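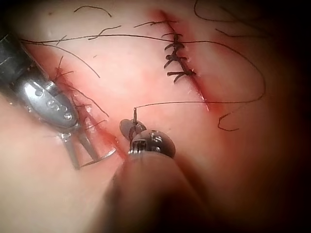

A reader who signs in as toretti_fan wrote to ask whether the Stirari practice pack is worth buying if you already have access to the trainer at work, or whether you could get by with whatever pads are in the drawer. I said I'd write it up, so this is the write-up.

Stirari is the suturing pack that Skurmont sells for people learning on a two-handed robot. You get the skin-like pads, a box of curved needles, precut dark suture and a login for the lessons. The pack costs $89. A refill of pads and thread is less, but you can't order it until you've bought the full pack once, and I don't like that.

I used it from the middle of June. There are 17 lessons and I've done all of them, a few more than once. The early ones are only needle handling: pick it up, turn it, pass it to the other side. Then you get to interrupted stitches, tied one at a time and trimmed, and you stay there for a long while. I was slow. My first full row took most of an evening slot.

The thread is the hard part. There's no feel coming back through the handles on our setup, so you learn to judge tension by eye, and a long strand goes wherever it likes. The lesson notes tell you to shorten it before you start. I ignored that for a week and shouldn't have.

Closing from one end and leaving the rest of the cut open until you get there worked better for me than placing a stitch in the middle first - the notes allow either.

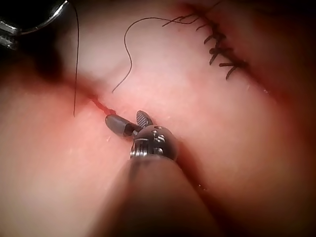

Compared with the Yeon pads

I had a few Yeon pads left over from last year. They're stiffer and they tear sooner if you pull at a bad angle. Stirari pads forgive more, maybe too much for a beginner. Yeon still wins on shipping. My Skurmont order sat for days with no tracking.

The lessons score you out of 100. I wouldn't read much into the number, as it mostly rewards speed. My best knots got a middling score.

So, to the question: if your drawer has decent pads, buy thread and skip the pack. If you're starting with nothing, I'd get it.

Filed under: Robotics > Kits & Trainers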